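As operadoras deviam publicar a data em que desligam o cobre

Moro numa zona onde a linha telefónica ainda chega por par de cobre. O armário de rua fica a 800 metros, e nos dias bons o modem sincroniza a 10 megabits. Não me queixo da velocidade. O que me incomoda é não saber até quando a linha vai existir, e ninguém na operadora me conseguir dizer.

A Povon anunciou em novembro que vai "descontinuar progressivamente" a rede de cobre. O comunicado tem duas páginas e nenhuma data. Fala de modernização, de eficiência energética e de uma lista de centrais a encerrar, que não vem em anexo. Liguei para o apoio ao cliente e disseram-me que seria avisado com a devida antecedência. Perguntei qual era a devida antecedência e a chamada foi transferida para o departamento comercial, que me quis vender um pacote com televisão.

Não sou contra o fim do cobre. A rede é velha, as avarias são caras, os cabos são roubados e os técnicos que sabem fazer uma emenda em condições estão a reformar-se. Manter duas redes em paralelo custa dinheiro, e esse dinheiro sai das nossas faturas. Qualquer pessoa que tenha passado um inverno com ruído na linha sabe que a fibra é melhor.

O problema está na forma como se faz a passagem. Em Sadstead, a operadora desligou a central com 23 dias de aviso. O aviso veio na fatura, por baixo do detalhe das chamadas, em letra pequena. Havia 2747 linhas ligadas àquela central. A maior parte já tinha fibra à porta e mudou sem grande transtorno. As outras ficaram com um router móvel, que funciona bem quando há cobertura e mal dentro de casas com paredes de pedra.
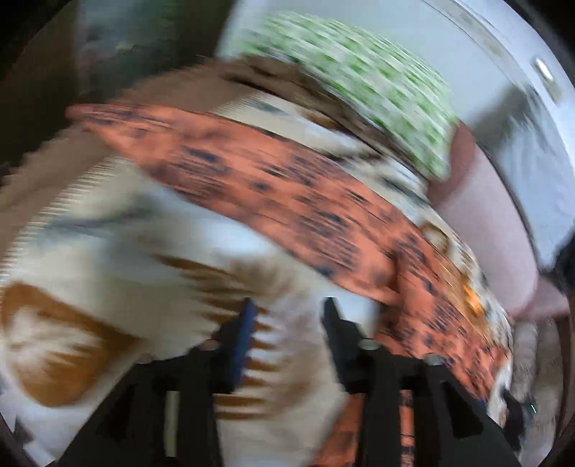 *Página alterada pela última vez em novembro*

Há ainda o que depende da linha sem ser telefone nem internet. Alarmes, elevadores, terminais de pagamento antigos, botões de emergência de pessoas que vivem sozinhas. Muitos destes aparelhos foram instalados há anos por empresas que já fecharam, e o dono nem sabe que usam a linha. Um telefone analógico recebe alimentação da central e continua a funcionar quando falta a luz. Um terminal de fibra precisa de bateria - e a bateria, na maior parte dos contratos que li, é um extra pago.

O argumento habitual das operadoras é que uma data fixa as prende. Se a obra de fibra atrasa, a data falha e há reclamações. Percebo, mas a Skavness publica um calendário por central desde que começou a desligar. Quando se atrasa, altera o calendário e deixa a data antiga riscada ao lado da nova. Os clientes resmungam, como é natural, mas sabem com o que contam.

O que peço é pouco. Uma tabela pública com o nome da central, a data prevista, a alternativa disponível em cada morada e um contacto que não seja o comercial. Um prazo mínimo de um ano entre o aviso e o corte. E a proibição de desligar uma linha enquanto a morada não tiver outro serviço fixo a funcionar, testado dentro de casa e com bateria incluída no preço.

O regulador podia impor isto sem esperar por uma lei nova. Já obriga as operadoras a entregar os planos de encerramento aos concorrentes que alugam a rede. A Mirzaei, que revende acesso sobre cobre na minha zona, sabe quando a minha central fecha, mas está obrigada a sigilo e não mo pode dizer. A informação existe, portanto, num ficheiro qualquer, e o único interessado que não a pode ver é quem paga a assinatura.

Entretanto renovei o contrato por mais um ano - a Povon aceitou a renovação sem fazer qualquer referência ao encerramento. Pedi por escrito a confirmação de que a linha estará ativa até ao fim desse prazo e continuo à espera da resposta.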